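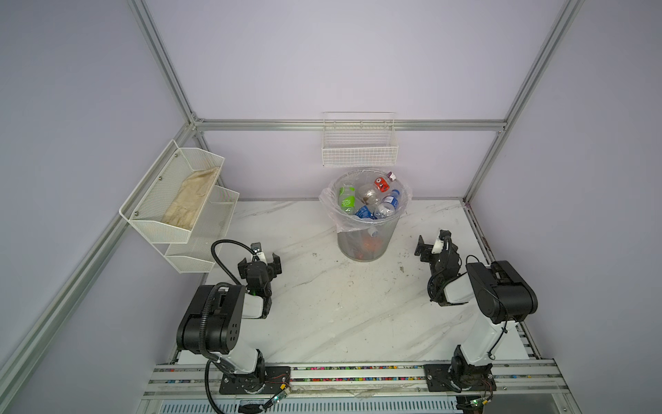 **Memby Robótica convoca una plaza de ingeniería de software para manipulación bimanual (referencia 755)**

El Departamento de Percepción y Control de Memby Robótica abre proceso de selección para cubrir un puesto a jornada completa en su centro de Zaragoza. La persona contratada se incorporará al proyecto Piro, dedicado a la planificación y el control coordinado de dos brazos en tareas de clasificación de envases y objetos domésticos.

## Funciones

Bajo la supervisión de Bláthnaid Mulligan, responsable técnica del proyecto, corresponderá a la persona seleccionada:

- Mantener y ampliar el planificador de trayectorias para dos brazos, incluida la comprobación de colisiones entre ambos y con la estructura de la celda.
- Integrar los modelos de percepción encargados de segmentar y estimar la postura de botellas transparentes, deformadas o parcialmente ocultas por otros objetos o por el forro de un recipiente.
- Depurar el bucle de control, que se ejecuta a 1000 Hz, y documentar las incidencias de latencia.
- Desarrollar Bridden, la herramienta interna de anotación y reproducción de episodios. El repositorio actual contiene 1595 episodios pendientes de revisión.
- Redactar pruebas de regresión en simulación y ejecutarlas en la celda física antes de cada versión.

## Requisitos

- Título de grado o máster en Ingeniería Informática, Industrial, de Telecomunicación, Matemáticas o Física.
- Experiencia acreditada de dos años en C++ y Python sobre Linux.
- Conocimiento de cinemática, dinámica y optimización numérica.
- Manejo de ROS 2 o de un sistema de mensajería equivalente.
- Inglés suficiente para la lectura y redacción de documentación técnica.

Se valorarán la experiencia en aprendizaje por imitación, en calibración cámara-brazo y en sistemas de tiempo real, así como las contribuciones a proyectos de código abierto. No se exige formación en diseño mecánico; el mantenimiento de los equipos corresponde al taller.

## Condiciones

Contrato por obra vinculado al proyecto, con una duración inicial de dos años y un período de prueba de 6 meses. El trabajo es presencial al menos tres días por semana, dado el uso compartido de las celdas. La retribución se fijará conforme a la categoría de titulado superior y a la experiencia aportada. La incorporación está prevista para mayo.

## Presentación de candidaturas

Las personas interesadas remitirán currículum, copia del título y una carta de motivación de una página como máximo, indicando la referencia de la plaza. Podrá adjuntarse un enlace a código propio. No se admitirán solicitudes incompletas una vez cerrado el plazo.

El proceso constará de revisión documental, prueba práctica de programación y entrevista. La prueba se realizará a distancia, sobre registros de sensores facilitados por el departamento. La comisión de selección estará presidida por Dymphna Ní Chonaill y comunicará el resultado por escrito a todas las personas presentadas.

El plazo de presentación permanecerá abierto hasta el 22 de noviembre de 2021, inclusive.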